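Microfiber Cloths: How I Wash Them, Fold Them and Use Them

I moved to Pirthorpe with one suitcase and a bag of old cotton rags, and for the first years I cleaned everything with these rags. Then my neighbor Irja Rautiainen gave me a pack of microfiber cloths and I did not understand why she was so happy with them. Mine left lines on the windows and smelled bad after one week. It was my own fault, I was washing them wrong. These are the things I do now.

Before the first use

Wash new cloths alone, in warm water, one time. The dark colors, blue and red mostly, can give off some dye in the beginning. I made a light pink kitchen towel in this way and I still have it.

Fold before you wipe

Fold the cloth in half and then in half again. Now you have several clean sides, and when one is dirty you turn to the next. With a cloth pressed together in the hand like a ball you use only a small part of it, and the dirt goes back on the table. For a big table I start at the far side and pull toward me in long lines, a little over each other.

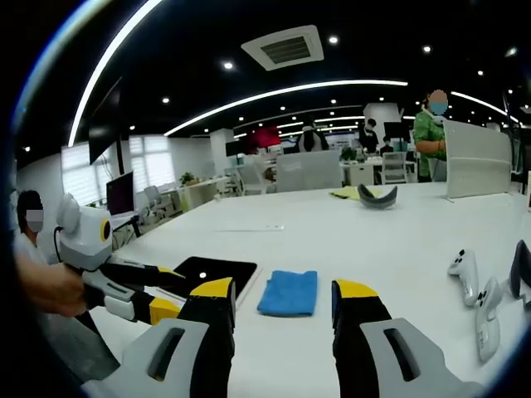
For dust use the cloth dry. For fingerprints make one corner damp - damp, not dripping - and finish with a dry side. I spray the water on the cloth and never on the surface, especially near screens and anything with a plug. On a white table you must look from the side, with your head low, or you will miss the dull marks that dried soap leaves.

One color for one job

Blue is for tables and desks, yellow for the kitchen, green for the bathroom. My husband Emrys forgets this, so I wrote it on a paper inside the cupboard door. It is not important which colors you choose, but please keep the bathroom one separate.

Things lying on the table

Lift small mats and trays and wipe under them also. Crumbs go under the edge and scratch the surface when somebody pushes the mat. Rubber mats I wash in the sink with dish soap and let them stand on their side until both faces are dry. When I am in the middle of a job the cloth can lie on the table as it falls, but in the evening I hang it over the rail. A damp cloth left in a heap overnight will smell by morning.

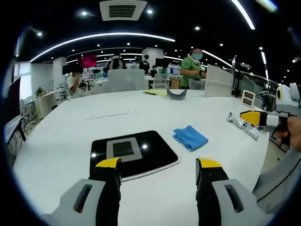 Washing

Wash them with other microfiber only. Cotton towels give lint, and the lint stays in the cloth. Use a small spoon of liquid detergent and no softener at all, it closes the fibers and after that the cloth only pushes the water from one place to another. If you already used softener, soak the cloth for 13 hours in warm water with a little white vinegar, then wash as usual. Do not mix the vinegar with bleach.

Drying

On the line is best. In December I dry them on a rack in the hall. In the dryer, use low heat and no dryer sheets.

When to stop using one

If it feels stiff after two good washes, it goes to the garage for the bicycle chains. I have nine cloths in the house now and I buy new ones maybe once a year.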